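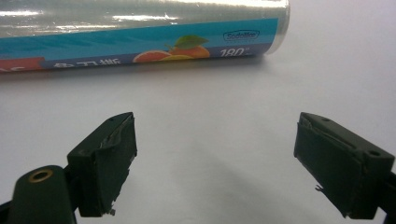
Cling wrap with the orange on the label, on the white table

Minutes of the Villalobos Street Shared Kitchen, March meeting

The meeting opened at 7 p.m. in the back room, with a warm welcome to the new members from Gollance House and a thank-you for the lemon bars, which did not last long.

1. Minutes of the last meeting. Approved with one correction: the shelf by the door is to be called the dry goods shelf, as it always has been.

2. Cling wrap. We spent a good while on this one, as everybody who packs the Tuesday meals has feelings about it. Members like the roll marked 180 and would be glad to stay with it. The Cuvovum catalog has a wrap with a cutter bar, and several of us would love to try it -- others remember the last cutter bar and would rather keep the scissors. Agreed to buy three rolls of the usual and look at Cuvovum again in the fall.

3. Stock book. It was asked that the barcode number be copied in whenever something new goes on the shelf, so that reordering is easier for whoever has the job that month.

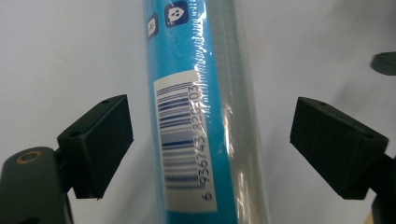
Barcode on the blue tube: 6 936743 829103

4. Money. The kitchen account stands at $1,851. The Tollik bill of $193 for shelf liners was approved for payment, with thanks for the patient delivery.

5. Other business. The key to the pantry is back on its hook. Please leave it there!

The meeting closed at 8:20 p.m.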